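I got to the Tavis canteen in Omthorpe at ten to 7, which Souad Bensaid says is late. She has run the kitchen there for years, feeding 431 people on a normal shift, and by the time I'd found a parking spot she already had soup going.

I came to ask about the robots. Tavis is putting a two-armed machine on the plating and clearing side, and before it arrives the staff get to watch it practice in simulation on a screen by the office. "We all thought it would be a film with music," Souad told me. "It's a countertop. It's plates. I watched it for my whole coffee break and I got annoyed, because I wanted to move the plates myself!"

So that's her job now, in part. Two afternoons a month she sits with Othmane Helmy, who builds the practice kitchens, and tells him what's wrong with them. Too much room between things, mostly. "My counter has never had that much space on it," she said. (I saw her counter. She's right.)

Is anybody losing hours? I asked her straight out, and she took a while with that one. "Not so far. They told us 26 people, same contracts, until February. After February I don't know, and I've asked." Reda Bouazza, who washes up, was leaning in the doorway by then and joined in. He'd be glad to hand over the stacking – his wrists are bad – but he doesn't want to end up just standing beside a machine. "I like talking to people at the hatch," he said. "Put me there, fine."

Othmane was more cheerful, as you'd expect. They've run some 900 practice sessions and he still comes down to ask Souad how she picks up a hot plate. "With a cloth," she said, and went back to her soup.

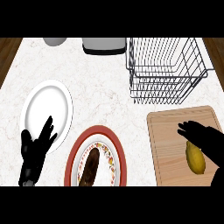 The practice kitchen in simulation, with one hand at the white plate and the other over the cutting board.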